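# Tillow chores set

Recordings of small household and shop-floor jobs done with hand-held grippers, for people who want to train or test a robot arm on the same jobs. Kept by Yulan Feng and Tianyou Ding.
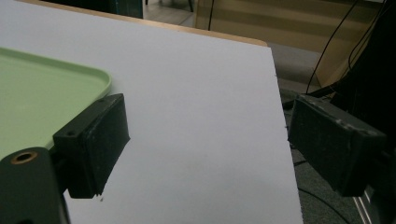

*A green tray on the white board, its near rim overlapped by the left gripper finger.*

Last edited: 26/08/2018

## What this is for

We wanted to answer a fairly dull question: which everyday chores can a two-fingered arm do well enough that a person would stop doing them? Most of the published clips we looked at show one good run. We wanted the bad runs as well, with the same job repeated by different hands, so that anyone can see how much a job varies before a machine is asked to do it.

The set has 3,447 recordings over 27 tasks. Each recording is one attempt at one task by one person holding the gripper. Failed attempts are kept and marked.

## Where it was recorded

Household tasks were recorded at Prumis, mostly at a table. Shop-floor tasks were recorded at Tastamgate, on the packing side, outside working hours. The two sites don't look alike and the lighting differs a good deal, so please report results for each site separately as well as together.

## Tasks

The full list is in `tasks.csv`. They fall into these groups:

- **Trays and dishes** – lift a tray, slide a tray, stack, unstack, turn over
- **Cloth** – fold a towel, hang a towel, pick one sock from a pile
- **Putting away** – cutlery to drawer, pens to cup, lids to boxes
- **Packing** – part into slot, part into bag, bag into carton
- **Wiping** – dry cloth only, flat surfaces only

We left out anything with heat, blades or running water.

## Can machines do these yet?

Some of them. We ran the Long arm on six tasks in July, using a policy trained on the household half of the set. Short version:

| Task | Result |
|---|---|
| Slide a tray | Reliable |
| Pens to cup | Reliable if the pens are apart |
| Lift a tray by the rim | Mixed |
| Part into slot | Mixed, slow |
| Fold a towel | Poor |
| Pick one sock from a pile | Poor |

Lifting a tray is worth a note. People holding the gripper tilt the wrist a little once the rim is between the fingers, and they do it without thinking. The arm tended to close square on and then pull straight up, and the tray swung. Adding more lifting examples helped with trays it had seen. It didn't help much with a tray of a different depth.

Cloth is a long way off. On the towel task the arm would get the first corner and lose the second, and by then the towel was in a shape that appears nowhere in our recordings. Tianyou thinks we need many more recordings that start from a mess. Yulan thinks the fingers are wrong for cloth and more data won't fix it. We haven't settled this.

Speed is the other thing. Even on the reliable tasks the arm took around 6 times as long as a person using the same gripper, and a person with bare hands is quicker again. For a packing bench that rules it out at present. At home it may matter less, provided somebody doesn't have to stand and watch.

## Files

```
recordings/ one folder per attempt
tasks.csv task names, groups, start and end rules
labels.csv outcome, site, person code
splits/ train, validation, test
notes/ free-text remarks from recording days
```

Each attempt folder holds the video, the gripper opening over time and a small text file with the start time. Finger opening is in millimetres. Person codes are numbers and we hold no names against them.

The test split has 345 recordings, taken from both sites. People in the test split don't appear in train.

## Outcome labels

- `done` – end rule met at first try
- `done_retry` – end rule met after letting go and starting again
- `partial` – stopped with some of the job complete
- `failed` – end rule not met

Yulan and Tianyou each labelled half, then swapped and checked. Most disagreements were between `done` and `done_retry`, usually over whether a small slip counts as letting go. We decided it doesn't unless both fingers lose contact.

## Known problems

- Left-handed people are few.
- Household tasks outnumber shop-floor ones, and wiping is thin at both sites.
- In some packing recordings the hand-held tool hides the slot just as the part goes in. The label is still right, as it was given on the day, but you may not be able to confirm it from the video.
- Two task names changed part way through. Old names are in the last column of `tasks.csv`.
- The gripper opening drifts slightly on long attempts. Re-zero it from the first closed moment if you need exact widths.

## Use

Free for research and teaching. Please don't use the recordings to judge the pace or skill of the people in them. They were asked to work at whatever speed they liked, and some were holding the tool for the first time.

If you add a task, copy the layout of an existing one and write the end rule before you record anything. Corrections to labels are welcome – send the folder name and the label you think it should have.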